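Zirkmont Community Help > School and Club Robotics > Cameras and Markers
Wrist camera loses the tag right when we need it (block pickup, student project)
Viewed 1271 times

Berhanu Gidey
Posted Fri 14 March

Hi all, first time posting on this part of the forum, so sorry if the thread belongs under Grippers instead.

I help run the after-school robotics club at Bummont and we have a team of juniors doing a pick and place project for the spring showcase. The task sounds easy when you say it fast. White blocks with black-and-white tags on them get scattered on a black table, the arm finds one, picks it up and brings it over to a white tray. The kids call the whole thing Nalevar (don't ask me, they voted and I lost).

The fixed camera is doing great. It finds the printed sheet on the table, we use that to work out where the table is, and then it finds the blocks. The arm goes to the right neighborhood every time and I've been really proud of the team for that part because they did the math themselves on a whiteboard and only had the sign wrong in one place.

The trouble starts with the wrist camera. Our plan was: fixed camera gets us close, then we hand over to the wrist camera for the last little bit, read the tag on the block, correct the position, close the gripper. Only the wrist camera hardly ever gives us a tag. We let it log a whole evening and ended up with 2547 wrist frames, and the detector found a tag in 49 of them. And those were nearly all from high up, before the arm had started down, where we don't need the help.

So the students are split into two camps. Half of them say the detector settings are wrong and they want to keep turning knobs. The other half say the picture is just no good and no setting is going to fix it. I lean toward the second camp but I teach chemistry, so my leaning isn't worth much!

First two are from the fixed camera, last two are from the wrist.

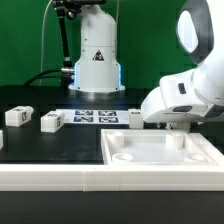
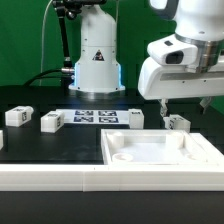
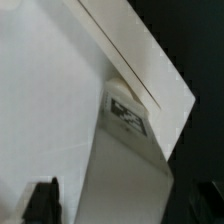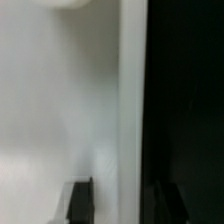

What we've tried so far

Printing the tags again, darker. No change that I could see.

Turning on every light in the room. It got a few more tags for the fixed camera, which didn't need them, and did nothing for the wrist.

Slowing the arm way down for the last part. We thought it might be motion blur. One of the students had it creep so slowly that her ride home showed up before it got to the block. Still no tag.

Lowering the detector's threshold until it would accept almost anything. That was a bad afternoon. It started finding tags in places where there was no tag at all, and the arm politely went to visit one of them. We put that setting back.

Sharpening the image in software before detection. Looks better to people, makes no difference to the detector.

What we haven't touched is the camera itself. It's on the arm, the arm belongs to the school, and I'd like a pretty good idea of what I'm doing before I let anybody near it with a screwdriver. We have a few weeks, we meet twice a week, and the budget is whatever is left in my snack envelope.

Is there a way to rescue the wrist camera, or should we give up on it and do everything from the fixed one? Any help very welcome, and please assume we know less than you think we do.

Lensa Lemma
Marked as helpful by the poster

Hi Berhanu! I coached a team with nearly this exact problem two seasons ago and I still have feelings about it, so this is going to be long.

Your second camp is right, I'd say. Look at the third picture. There's a tag there, I can tell it's a tag, but I can't read the pattern, and if I can't then your detector has no chance. It isn't a settings problem at that point. The detector needs to see the individual little squares with clean edges, and what you have is a dark patch with some white mush in it. In the fourth picture I can't find a tag at all, so whatever the detector does with that frame, "no tag" is the correct answer and you shouldn't count it as a failure. I'd go back through your log and throw out all the frames like that one before you work out any success rate. I bet your 49 looks a bit less embarrassing afterward.

Things I would do, in the order I would do them:

Check the saved size of the images. I mean it, do this first, it's free. The third picture looks compressed to me, and the edge of that big cream-white panel in it has gone all stair-steppy. Somewhere between the camera and your program the picture may be getting shrunk or squeezed. On our team the wrist stream had been set to the smallest size by whoever did the setup, to keep the network happy, and everybody after that just lived with it. We spent a month blaming the lens. Find out what the camera can give you, find out what your code receives, and compare the two numbers.

Then check the focus. Put a block on the table, park the arm at a comfortable height and hold still. Save a frame. Move down a little, hold still, save a frame. Keep going until you're at pickup height. Have the kids lay the frames out next to each other and find where the tag is sharpest. A lot of small cameras can't focus on something close, and if the sharp spot is well above the pickup height then you've learned something really useful: that's where you should be taking your picture.

Which brings me to the thing that saved us. Stop trying to see the tag all the way down! Stop above the block at the sharp height, let the arm settle, take several frames, average the tag position, and then go straight down blind. Over a distance that short the arm will be far more accurate than your camera. We called it look, then leap. We went from picking up a block now and then to picking one up nearly every try, and the code got shorter.

Also look at your approach angle. In the third picture the block is seen very steeply and the tag is tilted along with it. A tag you see at a slant gets squashed in one direction, so you lose detail you couldn't spare. If you can tip the wrist so the camera looks at the tag more squarely for that one stop, do it, and then tip back for the grab.

Last thing, then I'll let you go. That black table is shinier than it looks. I can see the robot base faintly mirrored in it in your first picture, and in the last wrist picture there's a reflection of the black finger in the dark part on the right. I doubt it's your main trouble, but a camera on auto exposure with a very dark area and a very white area in the same view will be hunting up and down the whole time. If you can lock the exposure, lock it on a white block, so the tag doesn't wash out.

I wouldn't take the camera off the arm. If you do, you get to redo the calibration between camera and gripper, and that's an entire week of club nights gone.

whitelaw_shop

bigger tags. fixed our problem right away. print them as large as the block face will take, and leave a white margin around the black part or they won't detect no matter how big they are

also matte paper not glossy. and glue stick, no tape over the top, tape shines

we ran ours at 600 exposure if that helps

Replies to this post

Berhanu Gidey: Thank you! What are the units on the 600?

whitelaw_shop: whatever the slider says. different camera probably

dadofthree_robots

I'm going to go against the crowd a little and say drop the wrist camera for the showcase and bring it back next year. I judge at a couple of local events and I see this every season: the team has one part that works beautifully and one part that doesn't, and they pour every remaining meeting into the part that doesn't. You said yourself the fixed camera gets the arm to the right neighborhood. How far off is it, though? You didn't say and I'd love to know. If the gripper opens wide enough to swallow the error then you're done, go practice your talk.

If it isn't wide enough, one cheap trick: let the fingers do the correcting. Come down with the gripper fully open and close slowly, and the block will shuffle itself into the middle. It works best with blocks lying down. One that's standing upright, like the one over by the marker sheet in your second picture, could tip, so I'd have the kids try that case with a hand near the stop button.

I do agree with Lensa about checking the image size before anything else. It takes ten minutes and you'd kick yourself.

Oh, and do keep the wrist pictures. Put a bad one on the poster board with the tag you couldn't read and have a student explain why the detector gave up. Judges love that, or this judge does.

Comments

Berhanu Gidey: These are fantastic, thank you both. I read Lensa's answer out loud at the start of club and both camps claimed victory, so peace is restored. To the question about how far off we are: I don't know! We never measured it. The students are going to tape graph paper down and find out on the next club night.

Lensa Lemma: Graph paper is perfect. Write down which side it misses on too, every time. If it always misses to the same side, that's an offset and you can just subtract it.

Berhanu Gidey: Small update. One of the students found the stream setting, and it was on "low." She is insufferable and I'm delighted. We're doing the focus heights next time and I'll report back on how the tags look.

Lensa Lemma: LOW! Same as ours. Tell her hi from me.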